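ok so. thread. airline stuff. I am at the gate and I have 30 percent battery so this will be fast

booked with Graltico to get home. one bag, checked, paid for it online. got the receipt. bag has not been seen by any human since the layover

first desk: "that's the other carrier." other carrier is Dindance, they flew the second leg. ok fine. walk to Dindance

Dindance desk: "you bought the ticket from Graltico so you file with Graltico." walked back. it's a 6 minute walk btw, each way, with a moving sidewalk that doesn't move
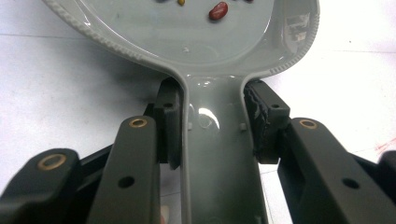 back at Graltico, different guy now. he says I need a file number before he can open a file. I asked where the number comes from. he said it's on the file

I did not yell. I want that on the record

anyway he prints me a card with a web address on it. site is run by a company called Proneo. never heard of them. apparently they do lost bags for a bunch of the small airlines

Proneo form wants: tag number, color of bag, "wheel type," and the name of everyone I traveled with. I travelled alone. it won't take a blank. so I put Amarachi Ogunleye, my sister in law, who was home asleep. sorry Amarachi

she has now gotten 2 texts asking if she is enjoying her trip

submit. page says "your report has been recieved" (their spelling I swear) and a person will be in touch in 7 days. SEVEN. my flight home is tonight

what's in the bag since people are asking: work shoes, both chargers, my good coat, a present for my mom. nothing fancy. but it's MY coat and it is cold out

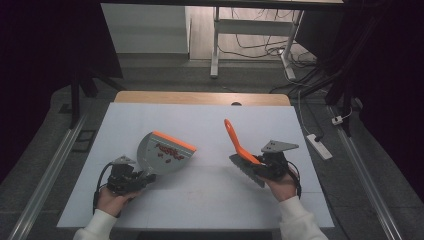
also they offered me a voucher. for food. at the place in the terminal that closed before I got there. I asked could I use it on the plane and she said the plane doesn't take vouchers. who is it for then

someone in the replies said call the Etim number instead, that's the ground crew company, they're the ones who physically move the bags. did that. on hold. the hold music is one piano song and it skips in the same spot

UPDATE a person picked up!! Torbjørn Sjögren, works for Etim, gave me his full name and spelled it for me, already the best service of the day

he asked for the tag number, typed for a bit, and said "oh, it's here." here where. "here here." it never got loaded at the layover, came in on the next plane, and it's been sitting in a back hall because the tag ripped and the half that's left has no name on it

so every desk I went to was closer to my bag than to an answer

he can't hand it over though. has to be released by the airline. which airline? he said, and I quote, "that's the big question"

he's calling Graltico himself. stayed on the line with me while he did it. they tried to send him to Dindance. I heard him laugh

ok they are boarding group one. I'm group five. still no bag. battery 6 percent

he says he'll walk it to the gate if they sign off in time. if not it goes on the morning plane and I pick it up then. told him either is fine, just please don't send it back to the layover city

will post more when I land and find a plug. chargers are in the bag lol

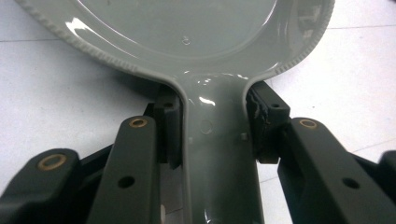

Gray plastic, shiny dish, textured rim.

landed. no bag yet. morning plane it is. Proneo just emailed me a survey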